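Running for Poltham Town Council: your questions, my answers

Hi, I'm Mareike Schwerdtfeger, and I'm standing for the open seat on the Poltham town council. I get a lot of the same questions at the door, so I've put them all in one place. If yours is missing, write to me and I'll add it!

Are you with a party?

No. Council seats in Poltham are nonpartisan and I like it that way. I've voted for both sides over the years and I'll probably annoy both of them before July.

What do you want to do about the property tax?

Hold it where it is for one budget cycle while we look at the Menon Street contract. The average household bill went up $245 last year, and I still can't get a straight answer on which part of that was road work and which part was the new billing system. 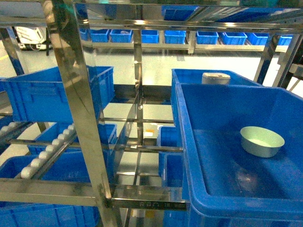
Blue bins on a steel rack

Didn't you vote for the billing system?

I couldn't have, I wasn't on the council! I was on the advisory panel, which has no vote. I did speak in favor of it at first (it's in the minutes, go look) and I changed my mind when I saw the setup fee.

Where do you stand on the Nomano rezoning?

I'm for it, with conditions. I want the bus stop kept, and I want the height limit written into the ordinance so it can't be waived later. Anneliese Hinrichs, who is running for the same seat, would rather see it go to a town vote. She makes a decent case and you should read hers too.

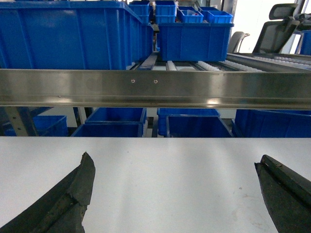
White tabletop with the blue bins behind

How many signatures did you need to get on the ballot?

The rule is 245 and I turned in 332. My feet have not forgiven me.

Who is paying for your campaign?

Mostly me, plus people chipping in small amounts. I've raised around $700 so far and the biggest single check was for $50. I don't take money from anyone bidding on town work.
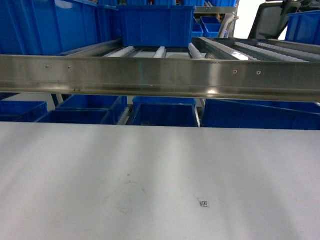 I'll post the full list of donors when the filing is done, names and amounts, same as the clerk gets.

When is the last day to register?

14th June. You can do it at the clerk's office until 8 in the evening, and you'll need something with your address on it. A utility bill is fine.

Can I get a yard sign?

Yes please! Send me your street and I'll drop one off. If you're out past Stestska Road give me a few extra days, I do those all in one trip.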